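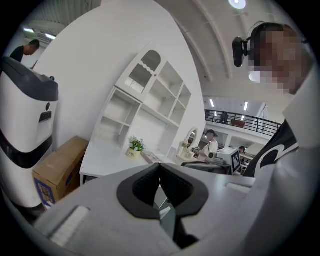 Dishwasher leaves a gritty film on everything, is it our hard water or the machine?

Posted by mossybank in Kitchen & Laundry, March
14 comments - 6 shares

Hello all, I have been reading this board for years and finally have something of my own to ask, so please bear with me because I tend to go on a bit.

We moved to Favport last fall, into a house with a dishwasher that came with it. It's a Drilex, a fairly plain one with no display, just a row of buttons and a dial for the salt setting that I only discovered a few weeks ago when I was on my knees cleaning up spilled oatmeal. At our old place the dishes always came out clean with the cheapest tablets on the shelf, and I never gave it a thought. Now every glass has a white film, and the insides of the mugs feel gritty if you run a finger around them. The plates are mostly fine. The plastic tubs are the worst, and they come out looking as if somebody dusted them with flour.

So far I have tried the following. I switched tablets twice. I ran an empty cycle with a bowl of white vinegar on the top rack, and the glasses were better for two or three washes and then went right back to cloudy. I pulled out the filter and scrubbed it with an old toothbrush (I will spare you the details, but there was a popcorn kernel and part of a label from a jam jar). I have not touched the salt, partly because I can't tell whether the dial is already set to something and partly because the manual that came with the house is for a different model altogether.

My neighbor across the street says everybody here has the same trouble and I should simply wash glasses by hand. I don't mind doing the good ones by hand, but we are a family of six and it seems a shame to have a dishwasher and stand at the sink anyway. My mother-in-law is coming to stay and she is a person who holds a glass up to the window before she drinks from it.

Is this only hard water, or is something wrong with the machine? And does the white stuff ever come off, or are the glasses ruined? Thank you in advance to anyone who gets to the end of this.

----

tinroof_garden
9 comments

Oh, welcome to Favport, and I'm sorry that our water was the first to greet you! I've lived out on the Alipour side for a long time and we have the same supply you do, so I can tell you what has worked in our kitchen, and you can take it or leave it.

First, do the vinegar test on one glass before you do anything else. Pour a little plain white vinegar into a cloudy glass, let it sit for five minutes, swirl it around and rinse. If the cloudy part comes off where the vinegar was, you have mineral scale, and all your glasses can be rescued. If it stays exactly as it was, that glass is etched, meaning the surface itself has worn, and I'm afraid there's no bringing it back. In my experience it's usually a mixture. My old tumblers were etched beyond hope and I keep pencils in them now, but the wine glasses came up like new.

The grit in the mugs makes me think of something else, though. Scale feels smooth or a little chalky. Grit that you can roll under your finger is more often bits of food or undissolved detergent being thrown around and left behind, and it collects in mugs and tubs because of their shape. You cleaned the filter, which was the right place to start, but did you look at the spray arms? On ours the lower one lifts straight off and the upper one has a plastic nut that you turn by hand. Hold each arm up to the light and look through the holes. When I did ours, nearly half of them were plugged with little white crumbs. I poked them out with a wooden toothpick and then ran the arm under the faucet and shook it, and kept shaking it, because the loose pieces rattle around inside for ages. Please don't use a metal skewer, as I did the first time. I widened one of the holes and it has sprayed sideways ever since.

Now the salt. If your machine has a salt dial then it has a softener built in, and if nobody has filled it since you moved in, it's almost certainly empty. The cap is usually in the floor of the tub, off to one side. Unscrew it and look. It should have water in it, so don't be alarmed by that. Fill it with dishwasher salt, the coarse kind, and not table salt or the stuff you put on the driveway. A funnel helps, or a paper cup with the bottom cut out. Some salt will spill, and you should wipe that up and run a rinse cycle straight away so it doesn't sit on the steel.

For the dial, I'd turn it up high for our water and leave it there for a couple of weeks. If you start seeing streaks or the glasses feel slippery, turn it down a notch at a time. Do look up the right manual by the model number, which is normally on the edge of the door where you only see it when it's open.

One more thought and then I'll let you go. Run the hot faucet at the kitchen sink until it's properly hot before you start the machine. Our pipes are long and the first fill used to be nearly cold, and the tablets just sat there in a lump. It made more difference than I expected - my husband thought I'd bought new glasses.

I hope the visit goes well. Give her a mug!

----

flatbed77

Get a softener for the whole house. We put in the Flimgate one, paid 1,000 with the fitting and never looked back. Vinegar is a waste of time and it's bad for the rubber seals if you keep doing it.

----

pearl_and_thyme
3 comments

I think a whole house softener is a lot to jump to before anybody has checked whether there's any salt in the thing, although I'm sure it's lovely to have, and I've heard they're wonderful for your hair.

I agree with nearly all of what tinroof_garden wrote. The only thing I would add is rinse aid, which you didn't mention at all. There's a small round compartment next to where the tablet goes, and if you've been relying on the all-in-one tablets to do that job, they may not be quite up to it in water like yours. A bottle costs very little and lasts us a long time. Fill it, set it in the middle, and give it a few loads before you judge. With plastics it won't work miracles, because they cool down so quickly that the water just sits on them, but they'll be better if you tip them at an angle so nothing pools in the bottoms.

On the vinegar, I do agree that it shouldn't be a weekly habit. For a good clean I use citric acid powder, a couple of spoonfuls in the bottom of the empty machine on the hottest setting, with no tablet. I do it on a Sunday evening after supper every month or two, when I remember. And never with bleach or anything containing bleach, please.

Also, check you aren't packing the lower rack so full that the arm can't turn. Give it a spin with your finger before you close the door. I went a whole winter with a cutting board blocking mine.

----

mossybank
2 comments

Thank you all so much! I went and looked last night. The salt compartment was bone dry apart from the water, if that makes sense, and the upper spray arm was packed with white crumbs just as described. It took two toothpicks and a good deal of shaking. The vinegar test cleared three glasses out of the four I tried, so I'm feeling hopeful. Salt is in, rinse aid is on the shopping list, and the first load is running while I type. I'll come back and let you know how the mugs are after a week or so.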